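Visit to the Skostberg open day, 28/11/2019

I went to the open day of Skostberg together with my colleague Olesia Chornovol. We both work at Randon, where we pack spare parts for kitchen machines, and our manager wished to know if a robot could do a part of this packing. The journey takes two trains and a bus. We arrived a little late and missed the first coffee.

At the entrance we got a badge and a plan of the building. There were 21 visitors, divided into 3 groups, and our group was led by Rehema Kioko. She speaks quickly but she repeats everything if you ask her, and I asked often.

The first stop was the workshop, where an arm was sorting screws into trays. It was slower than I expected. Ivars Kuusk, who is responsible for the arm, told us that the speed is not their problem at present. The problem is small parts with a strange shape, which do not lie on the table the same way twice. I understood him very well, because our rubber seals behave just like this.

After that we went upstairs to the office floor, where they teach the grippers by hand. A person holds the gripper, picks up a thing and puts it down, and the camera on the tool keeps the whole movement. Later the robot learns from it. Rehema told us that one task needs 196 good repetitions before they begin the training, and that bad ones are thrown away without pity.
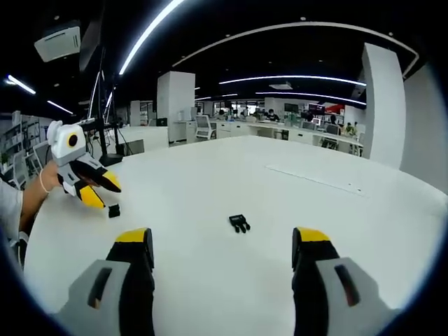
The visitors were allowed to try it also. The gripper is heavier in the hand than you think, and at first I looked at my own fingers and forgot to look at the tips of the tool. Olesia was better at it than me. She has the advantage that she repairs watches at home. Shayne Halliday stood with us and corrected how we held the wrist — low and calm, he said, as if you carry soup.

I asked him if a tired person teaches the robot tired movements. He answered yes, and for this reason they change the person every half hour. They also write down who did which part of the work.

Lunch was in the canteen, a good lentil soup and bread. Afterwards there was a talk by Chantal Grewal about the software, which is called Dideo. The talk was planned for half an hour and lasted almost double, and some of the slides had too small letters for the back row, where we sat. The prices were not mentioned. I wrote to her the next morning and I am still waiting for the answer.

We have agreed to send Skostberg a box with 6 of our seals, the difficult ones, and they will try them in their workshop. Visitors who want to go to the next open day should register early and bring closed shoes, or they will not be let into the workshop.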